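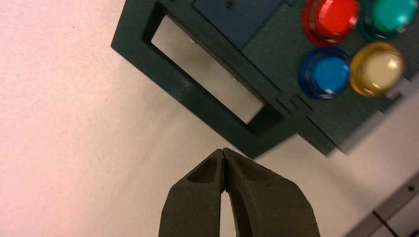
Are robots anywhere near doing real chores yet? I do packing and light assembly at a small shop in Flaltulside, and my brother-in-law keeps telling me I'll be out of a job in no time. Then I go home and there's the laundry, the dishes, the cat box, and I think, well, where is it then?! Everything I find online looks like the kind of setup with four big round buttons, red, green, blue and yellow, and a two-finger gripper close by. Fine, great, but pushing a button is the easiest part of my day. Is there a machine I could buy that folds towels, or one my boss could buy that sorts a bin of mixed parts? Or are we years off?

Asked by Embla Haugland, 18/06/2018

3 replies

Guido Grasso wrote:
I worked maintenance at a parts plant for 19 years so take this for what it's worth. If the part shows up in the same spot facing the same way every time, a machine will beat you all day long and never ask for lunch. Dump those same parts in a bin, all tangled up, and it gets slow and fussy. We had a picking cell that did great with boxes and dropped anything in a shiny bag. Your boss could get bin sorting for a few part types if he's got the money and somebody to babysit it. Mixed everything, no, not in a small shop.
And don't laugh at the buttons! Two narrow fingertips coming down on a round dome is a decent test. You have to find the right one, line up, and press hard enough without shoving the whole box across the table. Plenty of shop work is loading a machine and hitting start, so that's half of somebody's shift right there.

rusport_dad wrote:
no. bought a robot vacuum, it ate a sock. 14 months later it lives in the closet

Tilde M. wrote:
Towels are harder than they look (cloth never lands the same way twice, and the machine has to hunt for a corner before it can even start). I've seen videos of it working but check whether they're sped up, a lot of them are. For home I'd say vacuuming and mowing, yes, if your floors and yard are simple. Dishes and laundry, I wouldn't hold my breath. What kind of parts are you sorting, by the way? If they're all hard plastic and about the same size that changes my answer for the shop.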